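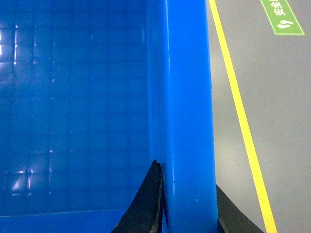 In this period the equipment budget of the Kunmont packing hall was revised one time, and I explain the changes below. The largest item is still the crate handling cell from Treko. We have now agreed to buy it with two-finger grippers and not with suction cups. The inside walls of our blue crates are covered with small ribs, so a cup has little flat surface to hold on that side, but two fingers can go on both sides of one wall and clamp it. Suction also needs a compressor, which was not in the first plan.

Gripper fingers. The black fingers are wearing parts and must be planned as a yearly cost. Orakzai offered 194 per pair and Morkine offered 209 per pair, both without tax. We propose Morkine, even if the price is higher, for the reason that their delivery time is 30 days and Orakzai could not confirm any date. For the first year we ask for four pairs. This is 836 in total and stays inside the 1,000 that was approved for spare parts. The rest of this line we would like to keep for screws and cables.

Crates. No new crates are needed for the start. The present crates can be used with the cell, also when they have scuffs on the wall. We had feared that we must replace them, and I am glad to take this item out of the plan.

Floor and safety. The yellow lines and the green safety signs on the floor stay where they are for now. When the final position of the cell is known, a part of the lines must probably be painted again - I have no offer for this work yet. The cost should be small, but please do not consider it as included.

Open points. The service contract with Treko is still in discussion. They want to sell three years together, and we prefer one year with the right to extend. Training for the two shifts is also not fixed, it depends on the delivery in July. I would need your decision about the fingers by Friday, so that the order can go out together with the main order and we pay the transport only once. The updated cost table will follow when I receive the painting offer.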